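멀티탭 정격과 대기전력, 작업 책상 기준으로 정리

작업 책상의 전원 배선을 다시 했다. 계기는 단순하다. 납땜 인두와 모니터를 같은 멀티탭에서 쓰던 중에 차단기가 내려갔고, 원인을 찾다 보니 벽 콘센트 하나에 멀티탭이 두 단으로 물려 있었다. 이 글은 그때 확인한 내용과 이후 바꾼 구성을 적은 것이다. 전기 공사에 해당하는 내용은 다루지 않는다. 벽 안쪽은 손대지 않았다.

정격부터 본다. 국내에서 흔히 파는 멀티탭은 뒷면 라벨에 정격 전류와 전압이 같이 적혀 있다. 16A 250V 표기가 많은데, 250V는 견딜 수 있는 전압이고 가정용 공급 전압은 220V다. 따라서 허용 전력을 계산할 때 16에 250을 곱하면 값이 실제보다 크게 나온다. 220을 곱해야 하고, 결과는 3520W다. 연속 부하에서는 여기에 여유를 둔다. 나는 정격의 70%를 상한으로 잡았다. 2464W가 된다. 10A 제품이면 같은 방식으로 1540W다. 전기 히터 한 대를 강으로 틀면 그것만으로 상한에 닿는 기종도 있다.

구수는 허용 전력과 관계가 없다. 4구든 6구든 전선 하나로 들어오는 전류의 총합이 기준이다. 구가 많은 제품을 사면 더 많이 꽂아도 된다고 생각하기 쉬운데, 꽂는 자리만 늘어난다. 두 단으로 연결한 경우도 마찬가지로, 앞단 멀티탭의 정격이 뒷단 전체를 제한한다. 내 책상에서는 앞단이 오래된 10A 제품이었고 뒷단이 16A 제품이었다. 뒷단 라벨만 보고 여유가 있다고 판단한 것이 잘못이었다. 다만 차단기가 내려간 직접 원인은 이것이 아니었다. 같은 회로에 물린 주방 쪽 전기 포트가 동시에 돌고 있었다. 배선도를 보지 않으면 방과 주방이 같은 회로라는 것을 알 수 없다. 우리 집은 분전반 안쪽 스티커에 '전열 2'라고만 적혀 있어서, 차단기를 내리고 어느 콘센트가 죽는지 하나씩 확인했다. 현관 옆 콘센트도 같은 회로였다.

전선 굵기도 확인했다. 피복에 3C x 1.5SQ처럼 인쇄되어 있다. 앞 숫자는 심선 수, 뒤 숫자는 단면적(mm²)이다. 3C면 접지선이 포함된 것이고 2C면 없는 것이다. 접지선이 없는 멀티탭에 금속 케이스 PC를 물리면 케이스를 만졌을 때 찌릿한 느낌이 나는 경우가 있다. 전원부의 노이즈 필터에서 나오는 미세한 누설 전류다. 접지형으로 바꾼 뒤에는 느껴지지 않는다. 벽 콘센트 자체에 접지가 들어와 있지 않으면 멀티탭만 바꿔서는 소용이 없으므로 이것도 따로 측정해야 한다.

대기전력은 Zitano 전력계로 쟀다. 콘센트와 플러그 사이에 끼우는 방식이고 표시 단위는 0.1W다. 순간값은 흔들리기 때문에 기기마다 20분씩 두고 누적값을 시간으로 나누었다. 모니터 0.4W, 스피커 앰프 5W, 노트북 충전기는 노트북을 뺀 상태에서 표시 하한 미만이었다. 앰프가 가장 컸다. 전원 버튼을 꺼도 값이 거의 내려가지 않았는데, 구형 기종이라 변압기가 버튼보다 앞에 있는 구조로 보인다. 이 앰프 하나를 한 달 내내 꽂아 두면 3.6kWh다. 금액으로는 크지 않다. 누진 구간 경계에 걸려 있는 달이 아니면 체감하기 어렵다.

그래서 스위치는 절전보다 정리 용도로 쓴다. 항상 켜 두는 것(공유기, NAS)은 벽 콘센트에 직접 꽂고, 작업할 때만 쓰는 것은 스위치가 달린 멀티탭 한 대에 모았다. 퇴근하듯이 스위치 하나를 끄면 책상이 꺼진다.

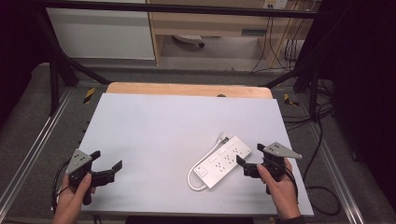

Midell은 이 구분에 동의하지 않는다면서, NAS를 벽에 바로 꽂을 것이 아니라 서지 보호 회로가 있는 멀티탭을 한 단 거쳐야 한다고 댓글에 적었다. 낙뢰가 잦은 지역에서 공유기를 두 번 교체한 경험이 있다고 한다. 타당한 지적이다. 다만 보호 소자로 쓰이는 배리스터는 서지를 받을 때마다 열화되고, 상태 표시등이 없는 제품은 소자가 죽었는지 밖에서 알 수 없다. 쓴다면 표시등이 있는 것을 고르고 교체 시기를 적어 두어야 한다. 나는 NAS에 UPS를 물리는 쪽으로 검토 중이다. 용량 산정이 끝나면 따로 쓴다.

스위치 방식도 제품마다 다르다. 한쪽 선만 끊는 단극과 양쪽을 모두 끊는 양극이 있다. 국내 플러그는 뒤집어 꽂을 수 있어서 단극 스위치는 꽂은 방향에 따라 중성선 쪽만 끊길 수 있다. 이 경우 기기는 꺼지지만 내부에는 전압이 남는다. LED 스탠드가 스위치를 껐는데도 희미하게 빛나는 현상이 대개 여기서 나온다. 플러그를 돌려 꽂아서 사라지면 단극이다. Wultus 스탠드로 시험했더니 예전 멀티탭에서는 방향에 따라 잔광이 생겼고, 새로 산 것은 어느 방향에서도 생기지 않았다.

케이블 길이는 짧게 잡는 편이 낫다. 남는 선을 둥글게 감아 케이블 타이로 묶으면 감긴 안쪽의 열이 빠지지 않는다. 부하가 작으면 문제가 되지 않지만 히터류를 물릴 가능성이 있으면 풀어서 늘어놓는다. 책상 뒤에 쓴 선은 2m짜리이고, 남는 부분은 트레이에 지그재그로 눕혔다. 트레이는 철망형이라 먼지가 덜 쌓인다. 청소는 3월에 한 번 했는데, 플러그 날 주변에 앉은 먼지가 예상보다 많았다. 습기를 먹은 먼지는 날 사이에서 도전 경로를 만든다. 마른 붓으로 털었고 물티슈는 쓰지 않았다.

남은 문제는 어댑터 간격이다. 덩치가 큰 어댑터는 옆 구멍까지 가린다. 짧은 연장선을 하나씩 다는 방법이 있지만 접점이 늘어난다. 지금은 양 끝 구멍에 큰 것을 배치하고 가운데에 일반 플러그를 꽂아 쓴다. 인두 스테이션은 별도 회로인 베란다 쪽 콘센트로 옮겼고, 그 뒤로 차단기가 내려간 적은 없다.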